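# The Nenora Ledger

4/15/24. Entry opened by Liudmyla Dmytriv, water accounts, Jaltstead.

The reservoir above Jaltstead loses water every year in two ways, by evaporation and by the spillway, and both are estimated from tables. In April the tables stopped agreeing with the gauge. The gauge read 24 centimeters higher than the tables allowed. No rain had been logged in the upper valley.

Liudmyla checked the gauge first. It was a painted staff bolted to the intake tower, and the bolts were tight. She checked the benchmark on the shore against the benchmark on the church step and found them in agreement. She then wrote to Ernő Katona, who had kept the accounts before her and had retired to Bondolero, and asked whether the tables had ever been wrong by this much.

He replied on a postcard. The tables had been wrong once, he wrote, in the spring after the Mészáros farm was flooded, and she should look in the old ledger under Nenora.

There was no Nenora in the index. She read the ledger from the front, evenings only, at the kitchen table. The entries were level, inflow, outflow, loss, initials. On page 70 the initials changed from E.K. to B.I. and stayed that way for one month.
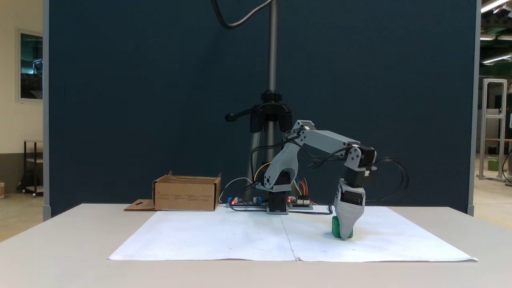

Where did the extra water come from? A spring under the Mészáros farm, drowned when the valley was filled and recorded for a single month under the name Nenora.

B.I. was Boglárka Illés. She had filled in during Ernő's illness and had added a fifth column in pencil, headed with the one word. The figures in it were small at first. By the end of May they came to 2,000 cubic meters a day. Then Ernő's initials returned and the column was not continued. Someone had tried to erase the heading and had worn through the paper.

Liudmyla found Boglárka Illés in the telephone directory. She lived two streets from the office.

"It was their well," Boglárka said. She had not asked Liudmyla to sit down, but she had moved the cat off the chair. "Old Mészáros called it Nenora. It ran in dry years and stopped in wet ones. He told the engineers. They wrote it down as a seep and poured a cap on it."

"And the cap failed?"

"The cap was fine. The water went round it."

"Why did Ernő drop the column?"

"The board had sold the same water to Bondolero. If there was more in the lake than the tables said, Bondolero could ask for a share of the difference." She looked at the cat. "He had a pension coming. I never held it against him for long."

Liudmyla walked back along the dam. The level had risen another centimeter. On the far shore the tops of the Mészáros walnut trees, dead for decades, stood a little shorter out of the water than they had the week before.

The chairman of the board was Győző Szabó. He read her draft twice and asked what margin of error applied to the staff gauge. She told him it was half a centimeter. He asked whether the tables could be revised instead - a wetter constant, applied backward. She said the constant was printed by the ministry.

"Then leave the cause blank," he said. "Put the level. The level is a fact."

"There's a box for cause."

"There was a box for it in Ernő's time too."

She took the draft home. It ran to nearly 200 lines, most of them arithmetic.
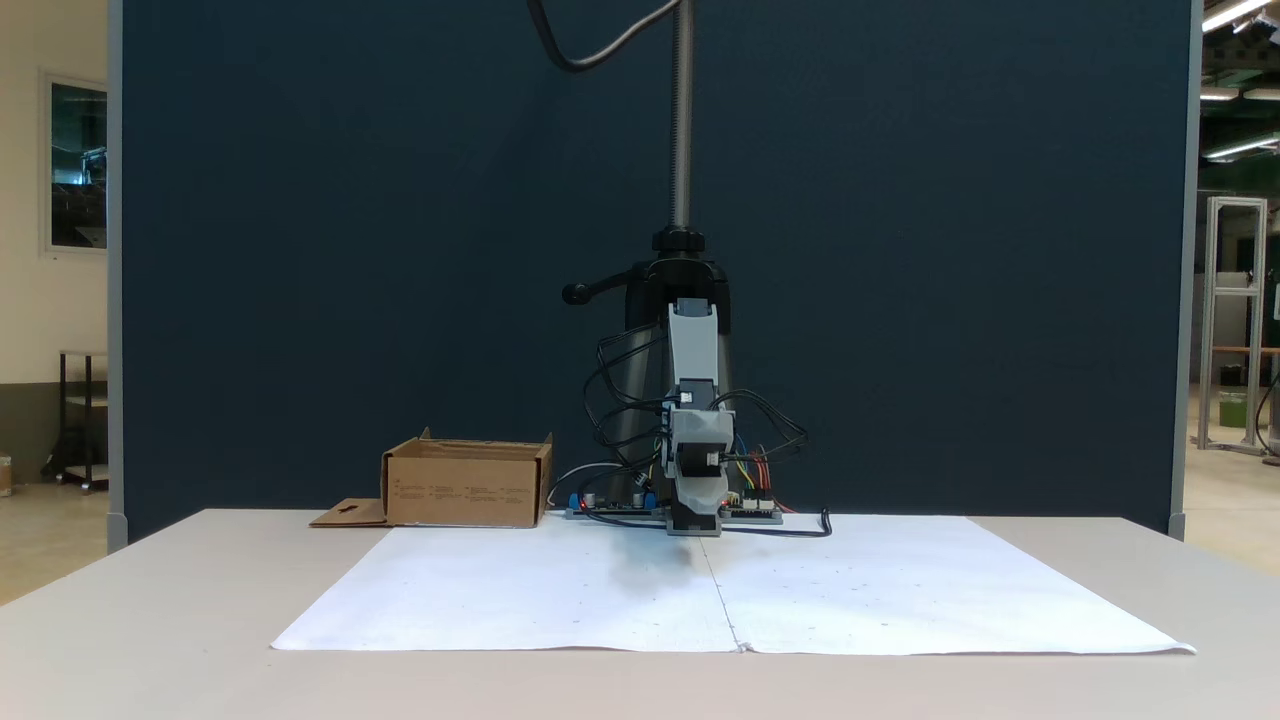 ## Supplementary entry

Level: up 31 centimeters on the tables. Inflow by river: as logged. Outflow: as logged. Loss: as tables.

Cause: Nenora. Spring, former Mészáros property, bed of reservoir. Previously observed by B. Illés, see page 70, column five, pencil.

Copy sent to Bondolero. Copy to Ottó Szilágyi, regional inspector, with a request for divers. Copy to E. Katona, by post.

The inspector's reply came first. He could offer divers in the autumn, subject to visibility. Bondolero's lawyer acknowledged receipt and asked for the ledger. Győző Szabó stopped coming to the office in the mornings and came in the afternoons, when she was out at the gauge.

Ernő's reply was another postcard, with a view of the Bondolero bandstand. He had written only a correction. The column should be ruled in ink, he said, and the heading given a capital letter, as it was a name.

Liudmyla ruled it that evening. She entered the day's figure and initialed it.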